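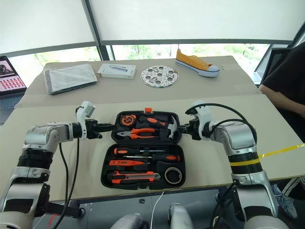
The Stima two-arm bench unit is the first machine we've listed that we would seriously consider handing a chore to, and we've been grinning about it for weeks! Household jobs are a funny test for a robot, because the ones people find dull are often the ones machines find hardest. Take a toolbox. Putting the hammer, the pliers and the tape measure back into molded foam means getting each one the right way round, and then there's the lid, which wants a hand on each side. With a black gripper on the left of the lid and another on the right, Stima goes at it much the way you or I would, and a second arm makes all the difference with anything hinged, floppy or inclined to slide off.

Print this page
E-mail this page to a friend

What it can do now

Our listing covers the unit as supplied by Kisadix in May 2019, with the Omerović two-finger grippers fitted. We gave it 17 chores to learn, some from the kitchen, some from the laundry pile and some from the shop floor. Sorting hand tools, stacking plastic tubs and setting out parts for a person to assemble all went well (the tubs were a joy to watch). Over 59 runs at the tub stacking it needed a hand five times, mostly when two tubs had stuck together.

Towels are coming along. Shirts aren't there yet, and neither is anything with a zipper. It is also slow! A job you'd finish while the kettle boils can take it most of a coffee break, so think of it as a patient helper for work that can wait.

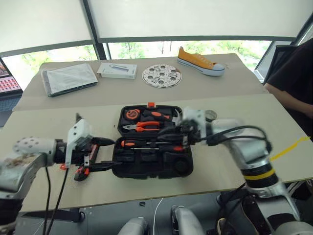
Can I leave it to do chores while I'm out?

Not yet. It should have a person nearby who can press stop, put back anything it drops and start the job over. We hope the next software release from Ilturham will let it recover from more of its own slips.

What you get

Two arms, the base, a pair of grippers, spare finger pads and the Ilturham teaching software. You guide the arms through a job, repeat it with things moved a little, and let the software learn from that. Our longest lesson so far took 454 repeats, and it was for folding a hand towel, so bring snacks.

It needs a sturdy table at a fixed height and decent, even light. Delivery includes setup and an afternoon of practice. Spare finger pads are listed under Omerović parts, and the older straight pads do not fit this model.

E-mail us about this item
Print this page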